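Starkau Community Help
Household and Kitchenware > Tableware > Serving dishes

Storing shallow bowls with two handle tabs

Posted by Etenesh Tsegaye, February 24, 2026

I am responsible for the shared kitchen on our floor and have been asked to prepare a short written guide to the storage of its crockery. Most of the items present no difficulty. The exception is a set of wide, shallow bowls in a pale bluish grey, each with two flat tabs at the rim that serve as handles. They were bought in January from the Skavis range and are used at the table for bread, fruit and small items such as game pieces.

The cupboard shelf is narrow, and the bowls will not sit side by side unless the tabs are turned in a particular direction. When they are stacked, the tabs of one bowl rest unevenly upon those of the next. I should be grateful for advice on the correct way to stack them, and on whether small items may be left in the bowls without marking the inside. One of them is shown on the dark table where they are normally set out.
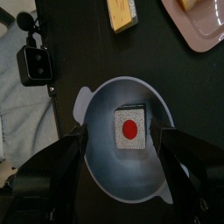

Shallow bowl with two handle tabs, holding a small cube marked with a red circle.

I have consulted the leaflet supplied with the set, which deals only with washing.

Hina Bukhari
Member, 3012 posts

The tabs on a bowl of this pattern are placed roughly opposite each other, and this should determine the arrangement on the shelf. Turn each bowl so that the line between its tabs runs from the front of the cupboard to the back. The width taken up on the shelf is then that of the bowl alone, and the front tab may be used to draw the bowl out.

For stacking, the tabs should not be aligned. Place the first bowl with its tabs front to back, and give the second a small turn, sufficient for its tabs to clear those beneath. The third may return to the position of the first. A sheet of felt or kitchen paper should be laid between the bowls if the inside has any gloss, as the foot of the upper bowl will otherwise rub against it. I would not recommend a stack of more than six.

With regard to small items, a cube of the kind shown is unlikely to cause harm if it is set down gently. Items with rough or metal edges should be kept elsewhere. It is also advisable to empty the bowls before they are put away, as a forgotten piece will prevent the next bowl from sitting level.

Guangming Xue
Member

We have had similar bowls for years and put them in the cupboard upright in a plate rack. No trouble. Check the height of your shelf first.

Desta Ayele
Member, 20 posts

I agree with the advice given by Hina Bukhari concerning the direction of the tabs, although I should add one caution. A bowl of this shape should not be lifted by a single tab when it contains anything. The contents slide towards the lower side and the weight falls entirely upon one point of the rim. Both tabs should be held.

In our own kitchen at Araya the shelf is 13 inches deep, and we found it necessary to measure the bowls across the tabs before deciding upon a cupboard. The measurement across the rim alone was misleading. Should the shelf prove too shallow, the bowls may be turned a little to one side, at the cost of some width.

Etenesh Tsegaye

I am obliged to all three members. The shelf will be measured this week and the guide amended accordingly.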